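Search tickets

Ticket 579: Guest Wi-Fi drops at Sodstead, back rooms only
Status: open, waiting on vendor

Devices on the guest network lose their connection after 29 minutes and have to sign in again. Staff network is fine. The front desk can't reproduce it on the guest network, so we moved testing to the back.

Checked lease time on the Brosetti router. It was set to 30 minutes with renewals blocked by a leftover firewall rule. Removed the rule, set the lease to eight hours, restarted. Laptop stayed on through lunch. Phones still dropped, same interval.
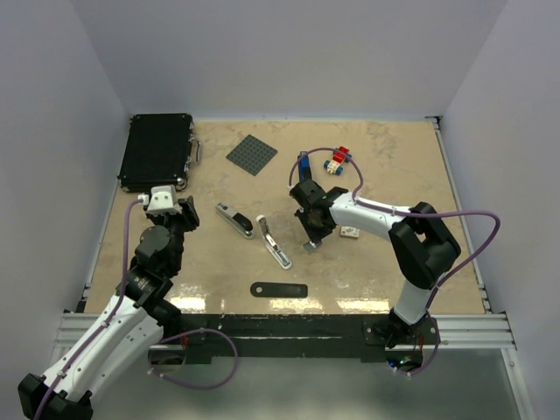
Reply from Gramberg: phones there drop too, but only the ones on channel 11, and turning off band steering stopped it for most of them. They still get one or two complaints a week and haven't found out why.

Turned off band steering Thursday at 2:15. Two test phones held overnight. A third dropped once, signal was at 97 percent when it did. The log shows error 115 at that minute and nothing before it.

Sent the log to Herrera support and asked what 115 means, as the manual stops at 110. Also asked if the newer firmware is safe to load on this model. Leaving steering off for now.

Filed under: Network > Wireless > Guest access

Contact the help desk | Copyright Sodstead | Back to top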